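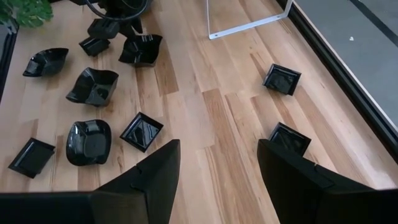

## 5 Cleaning and care of the floor

Read section 4 before using any liquid on the boards. The intervals given assume indoor use in a dry room.

### 5.1 Routine cleaning

1. Clear the floor of loose items.
2. Sweep or vacuum along the length of the boards. Use the soft brush head with the beater bar switched off.
3. Dilute one capful of Madisus floor soap in 5 litres of lukewarm water.
4. Wring the mop until it no longer drips.
5. Mop in strips, working back towards the door.
6. Leave the floor to dry for 119 minutes before walking on it in shoes.

**Caution:** Do not use a steam mop. Steam can enter the joints and lift the edges of the boards.

**Note:** Test the soap on a hidden patch before first use. Darker boards may show streaks if the mixture is too strong.

### 5.2 Marks and scratches

- Scuffs: rub lightly with a dry cloth, following the grain.
- Grease: apply undiluted soap, wait six minutes and wipe off.
- Shallow scratches: fill with the wax stick nearest in colour to the board. Remove the surplus with the plastic scraper.

Deep scratches must be sanded and re-oiled. See section 9.

### 5.3 Records

Enter each re-oiling in the table on the back cover. Questions about this section should be sent to Yasir Niazi at the Brokport office.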